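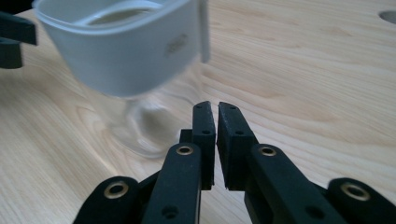 Office of the Registrar of Deposits, Town of Sernow

September 8, 2022

To: Clifford Simard
Re: Your claim to the contents of Box 749

Dear Mr. Simard,

The Office acknowledges receipt of your letter and of the key enclosed with it. The key has been tested and does open Box 749. Under the Rules of Deposit, possession of a key does not establish a right to the contents. The Office is therefore required to set out the history of the box as it appears in the register, and to invite your reply.

Box 749 was rented in January, twenty years ago, by a depositor who signed as Hosia. No first name was given. The clerk on duty, Mr. Stamatopoulos, entered the word "single" in the column for names, and the entry was accepted. The depositor paid the full term in advance and listed the contents as "one silence, in good condition."

The Rules at that time did not restrict the nature of deposits. The clerk asked the depositor to state a value for insurance. The depositor gave the figure of 600, then returned from the door and changed it to 3000. Both figures remain in the register, the first crossed through and initialed.

The box was visited once. The visitor's slip is signed by Natsumi Yagi, who gave her address as the ferry house at Skirnance and showed a letter of permission. She remained in the viewing room until closing. The clerk noted that she asked for a second chair and that no one joined her. When she left, she requested that the box be placed on a lower shelf, where it would be easier to reach. This was done at no charge.

Your letter states that the depositor was your mother, that she did not speak to you during the last winter she spent in Sernow, and that you believe the contents to be yours by inheritance. The Office is sorry for your loss. It must nevertheless observe that the name you supply for your mother does not match the register, and that a silence kept between two persons may be considered joint property under Section 20.

Miss Yagi was informed of your claim. Her reply is brief and the Office is permitted to quote it in full: "He may have it. I only went to see whether it had been kept dry. Please tell him that she meant to collect it herself and that the ferry was not running."

In light of this statement, the Office is prepared to release the contents to you without a hearing. You should bring your key, one form of identification, and a container of suitable size. The Office does not supply containers. The box will be opened in your presence and you will be asked to sign for what is found, or to state in writing that nothing was heard.

If you prefer to leave the deposit where it is, the rental may be renewed in your name. The fee has not changed. Miss Yagi has asked to be kept on the list of permitted visitors, and your consent to this would be required on the enclosed form.

The viewing room is open every morning until noon. A second chair has been left in it.

Respectfully,

The Registrar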